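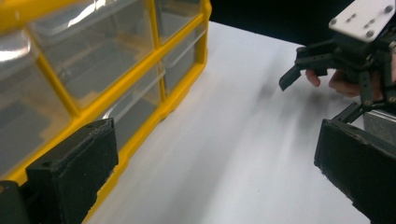
Teilnehmende für Greifstudie gesucht (m/w/d), Aufwandsentschädigung

Kleinteile einsortieren, Schubladen öffnen, Wäsche falten, Regale nachfüllen: Welche dieser Tätigkeiten können Maschinen heute zuverlässig übernehmen, und wo scheitern sie? Motus untersucht diese Frage am Standort Stosstead für Haushalt und Ladenfläche. Für die Studienphase ab Mai suchen wir 12 Personen, die Alltagsaufgaben mit handgeführten Greifern ausführen.

Hintergrund
In der ersten Phase wurden 166 Aufgaben beschrieben und in Teilschritte zerlegt. Das Einräumen gleichförmiger Kartons gilt in unserem Aufbau als gelöst. Offen sind vor allem Aufgaben mit kleinen Griffen, durchsichtigen Kunststoffen, spiegelnden Flächen und weichen Materialien. Aus den Aufzeichnungen der zweiten Phase wird die Steuerungssoftware Mạch trainiert und anschließend an denselben Aufgaben geprüft. Vorgesehen sind mehr als 1.000 Durchgänge.

Ihre Aufgaben
- Ausführen vorgegebener Handgriffe am Tisch, mit einem Greifer je Hand
- Wiederholen derselben Aufgabe mit geänderter Anordnung der Gegenstände
- Kennzeichnen fehlgeschlagener Durchgänge im Protokoll
- Kurze schriftliche Einschätzung der Schwierigkeit nach jedem Block

Ein Block dauert 30 Minuten, danach folgt eine Pause. Pro Termin sind höchstens vier Blöcke vorgesehen.

Voraussetzungen
- Mindestalter 18 Jahre
- Uneingeschränkte Beweglichkeit beider Hände und Handgelenke
- Ausreichende Sehschärfe im Nahbereich, Sehhilfe zulässig
- Deutschkenntnisse zum Verständnis schriftlicher Arbeitsanweisungen

Technische Vorkenntnisse sind nicht erforderlich. Erfahrung in Lager, Verkauf oder Hauswirtschaft ist erwünscht.

Vergütung und Daten
Die Vergütung erfolgt je abgeschlossenem Block über den Dienstleister Misetti. Aufgezeichnet werden Bilddaten des Arbeitsbereichs und Bewegungsdaten der Greifer, kein Ton. Die Teilnahme kann jederzeit ohne Angabe von Gründen beendet werden.

Anmeldung
Formlos über das Kontaktformular, Betreff »Greifstudie«. Bitte verfügbare Zeiten zwischen 8 und 17 Uhr sowie die Händigkeit angeben.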